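Tustix open day, who else went?
Robots and Automation board, 12 replies

marlow_kettle
Posted 9 May 2018
Well, I finally got over to the Tustix open day at the Cronin building, and I'm so glad I did! I've been reading this board since February and had never stood next to a working two-arm setup. Ama Yakubu ran the demo and was lovely about questions, even mine (I had a lot, and some of them were the same question twice).

brasstacks63
Glad you had a good time, but I came away a bit flat. We waited 4 turns to get near the table, and it's dishes and a cloth. Votine had arms stacking crates last year at ten times the pace.

marlow_kettle
Oh, I don't think that's fair, brasstacks! Crates are stiff and all the same size. A cloth never hangs the same way twice, and I could happily have stayed all afternoon watching them try.

pia_in_brurkedum
I'm with marlow on the cloth, though I do see the point about speed. I'd have liked a sheet on the wall saying which parts were scripted. My nephew asked and we got a long, friendly answer that I couldn't repeat to you now. Did anybody get a picture? Mine are all of the backs of heads.

marlow_kettle
I have one, pia, and you're welcome to it for your nephew! 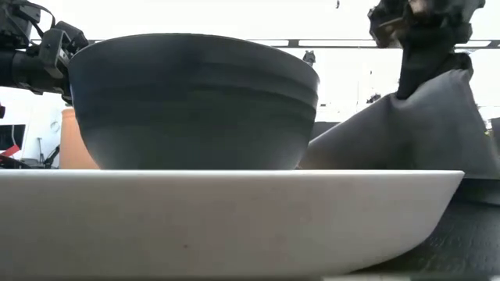 Gray cloth held in the right gripper, with the big bowl on its tray.

pia_in_brurkedum
Oh, thank you, he'll be thrilled. Those folds are just what I was trying to describe to my sister.

brasstacks63
Nice shot, I'll give you that. I still say show me a full run with a clock on it.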